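Vurneck hand-held gripper kit: progress report to the Jastine small equipment fund
Reporting period ending November

Where we're up to

Hello again from the Palacios workshop! When you gave us the money to try out the Vurneck kit I promised a plain account of whether it's any good, so this is the halfway version. The short answer is that I like it a lot more than I thought I would, and I have a few grumbles that I've already passed on to Gilix, who sell and support it.

We've recorded 3502 takes so far. I've thrown out 112 of them, mostly because the tracking dropped (more on that below) and a handful because someone forgot to press stop and wandered off to make tea with the gripper still recording. I'm happy with that rate. With our old setup I would have binned a good deal more and only noticed the week after.

What it's like to use

The gripper is a bit chunky in the hand, but the balance is good and new people get the hang of it before morning tea. My favourite part is the ribbed lining inside the jaw. It holds on to thin, slippery things that our old smooth pads let go of all the time, and the rubber is wearing well.

The head straps got a mixed welcome. People with short hair hardly notice them, everyone else complains that they slide, and anyone who insists on a cap has to fiddle with it first. I've asked Gilix for a softer strap and they say one is coming, though I'd rather not plan around it.

Battery life is fine for a half-day. For a full day we swap at lunch, and I'd love a charger that takes 2 batteries at once.

Tracking and the room

This took up most of my month, I'm afraid. The wide lens sees nearly everything, ceiling included, and I spent ages blaming the software for jumps that came from how we'd laid out the room. The pattern board needs to be in view at the start of a take, and it can't be lying flat or have someone parked in front of it. We now prop it at an angle and start each take facing that way. The jumps haven't gone away completely – long takes low to the floor are still the worst – but they're rare enough that I've stopped swearing at it.

The floor is my next job. There are too many loose cables when several of us are working at once, and I want them taped down or run along the wall before we invite any visitors in.
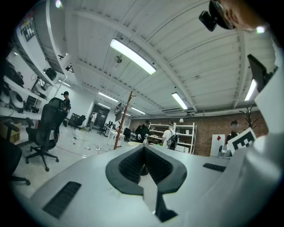 Money and what's next

We have $1000 left from the grant. I'd like to put it towards spare jaw linings and cable covers, if you're all right with that (it was down as "training" in the budget, but the Gilix manual covered what we needed). Let me know either way and I'll hold off ordering until I hear from you. After that it's on to the drawer and cupboard tasks, and I'll send those results with the final report.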